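February 26, 2024. Cloth folding, hand-held grippers, for the Rinell set.

Target from the plan is 400 usable examples by April. I said in the margin of that plan that 400 of one fold by two people isn't the same as 400 folds, and I haven't changed my mind. Hoteck's argument is that volume smooths everything out. Maybe it does for picking up blocks. Cloth never starts in the same shape twice, so I can't see what it is meant to be smoothing towards.

Kept to the blue cloth. Instruction sheet says "pinch both ends, lift, pull level, lower". It doesn't say how hard to pull, so everyone pulls differently and we file the lot under one label.

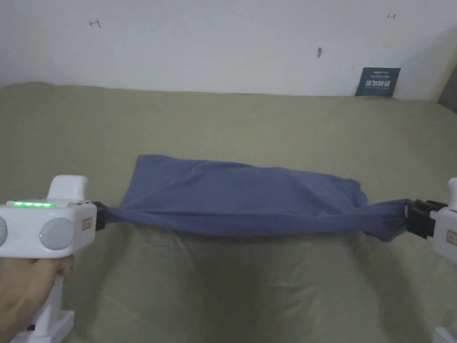
Should we throw out the takes where the cloth slips and gets grabbed again? I'd keep them and give them their own label, because a model that has only seen clean grasps has no idea what to do after a bad one.

The Umonov notes say the opposite: discard anything with a regrasp. I read them twice looking for a test behind that and found a preference. Until somebody shows me a comparison I'm leaving ours in. Went back through the last batch and 19 takes had a regrasp, which is too many to bin on a hunch.

Other grumbles:

- Start and stop marks are still done by feel. On 12 takes the stop mark came before the cloth had been let go. Re-cut those.
- "Crumpled" and "bunched" are both in the label list and I can't tell them apart. Merge.
- The script passes a take if both jaws closed. Closing on nothing also counts as closed.

The success score bothers me more than any of that. We mark our own folds, and by the end of a session we mark kindly.
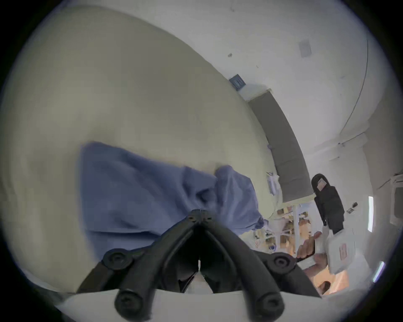 I rescored 3 takes cold, without looking at the first marks, and disagreed with myself on one. Small sample, but I'd like Avotiņš to run the whole batch past a second scorer before anybody trains on it.

Still to do: write down a pull limit, get a second cloth of a different weight, split the regrasp takes into their own folder. Not collecting any more until the label list is fixed.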